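Tekimo collection room: pre-run checklist, shape board bin
Checked by: Dorothy Bickerstaff
Date: 10/12/2023
Job: Plokolmont insertion set, target 4,000 attempts

1. Bin floor and walls
Pass. Light marks on the floor, left as they are. Wipe with a dry cloth only. The spray used last time left streaks that showed up in the recordings.

2. Foam board
Pass. Look into every pocket for crumbs of foam or a part left over from the last run. Press the edges of the small square pockets with a thumb. If the strip between them moves, swap the board.

3. Parts in the bin
Pass with comment. One part to be out on the floor at the start, clear of the board. Sheet says "upright", but Entwistle's operators have been laying it down as well. Either is fine for training so long as the start position is noted in the log.

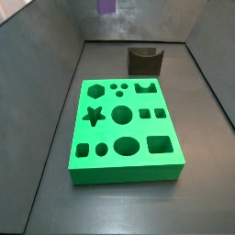 Item 3: green board in position, dark curved-top part on the floor behind it.

4. Emergency stop
Pass. Pressed with the arm moving slowly, arm stopped. Reset needs the key, kept on the hook by the door. Test again after any change of operator.

5. Gripper fingers
Pass with comment. Check the bolts on both fingers by hand before power goes on. One needed a quarter turn. Please do this every 6 hours of running and write it down, even if nothing moved.

6. Grip and approach
Pass. Long parts should be held near the top and brought down straight. Stop above the board before lowering. Anyone guiding the arm keeps their free hand outside the bin. 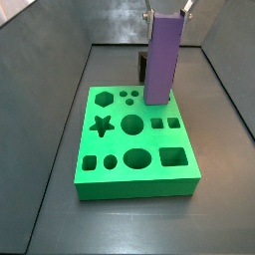
If a part goes in at an angle, do not force it. Open the fingers, back off and mark the attempt as failed. Failed attempts are kept in the set, so there is no reason to rescue one by reaching in.

7. Camera view
Pass. Mount tight, lens clean. Compare with the reference print before starting.

8. Storage
Action needed. Sarkeo drive is nearly full. Copy off and clear after each 1,000 attempts.

9. Log sheet
Action needed. Two operators are still using the old form with no box for start position. Old forms to be removed from the folder before the next shift.

Result: fit to run. Items 8 and 9 to be closed before the end of December.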